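Log: sonar recorder on patrol boat Tonar dropping contacts
3 min read
March, by Lapiņa, Clommont naval support desk

Reported by the Clandby station. During night patrols along the sea border, the recorder on the Tonar stops saving contacts after a few hours. The live display carries on as normal. The crew only notice when they export the file back in port and find the last part of the watch missing.

Priority set to high. The station has to hand over full recordings after any encounter with a foreign naval vessel, and the last one had a gap in it.

First check, 09:40. Export from the latest patrol holds 908 contacts and then ends. No error in the log. Disk space is fine. Asked the crew to restart the recorder at the start of the next watch and leave every other setting alone.

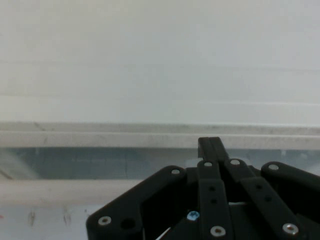 Pale wall, grey ledge and blue-tinted panel.

Second check. Same fault after the restart, at a different point in the watch. Compared settings with the other boats at Clandby. Theirs are set to start a new file at 1,000 contacts. The Tonar is set to start a new file every 6 hours, and the clock on the recorder is running slow against the ship's clock.

Changed the Tonar to match the others and set the recorder to take its time from the ship's clock. Replayed an old patrol file through it on the bench setting. The second file opened and all contacts were saved.

Still open: the missing part of the border recording. The raw audio may be on the backup drive, which Clandby will send to Clommont by courier. Ticket stays with us until the drive has been read.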